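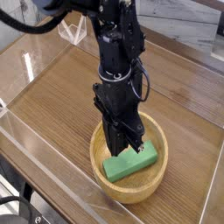 Posted by Iraís Tapia in March
3 comments | 12 shares

Progress report: Drurima coffee room, Didville

This report covers the second stretch of the grant from the Gasstead fund. The first report stopped at the signing of the lease on Ventura Street, so I start from there.

The room opened to the public in the last week of the period, later than planned. The electrical inspection had to be done twice. On the first visit the inspector wanted a separate circuit for the espresso machine, and the electrician could not come back for 10 days. The rent was due for that time and I have charged it to the contingency line.

Spending. The equipment line was set at 3,000 dollars. We spent 3,977. Most of the overrun is the grinder. The used one we had been promised was sold to someone else, and the next one we found cost more and needed new burrs. Higinio Carrillo agreed to cover 400 of the difference out of the kitchen budget, which leaves 577 to find. I am asking to move that amount from printing. We no longer plan to print menus. The board behind the counter is enough, and prices are likely to change again when the new milk contract starts.

Menu. We opened with a short list: drip coffee, espresso, a latte, hot chocolate and two teas. Cold brew was in the proposal but is on hold until the second refrigerator is running. Food is limited to toast, banana bread and a bean soup at lunch. The soup sells out most days. The banana bread does not, and we have cut the order to one pan.

Customers. Mornings are busier than I expected, mainly people on their way to the bus station. Afternoons are slow until school lets out. Students stay a long time and usually buy one drink. We have not set a time limit and I would like to leave it that way through the summer. Several people have asked for more outlets along the back wall. The landlord has been asked for permission and has not answered.

Staff. Two of the three trainee positions are filled. Both trainees can now run the counter alone before lunch. The third person accepted the job and then took one closer to home, so that position is open again.

Problems still open. The sink behind the counter drains slowly. The front door sticks when it rains. The card reader drops its connection several times a day, and Higinio is talking to the provider about a replacement.

Next period. Fill the third position, start cold brew, extend closing time to 8 p.m. on a trial basis, and send the receipts for the grinder as soon as the seller issues a corrected copy.

Iraís Tapia
Drurima, Didville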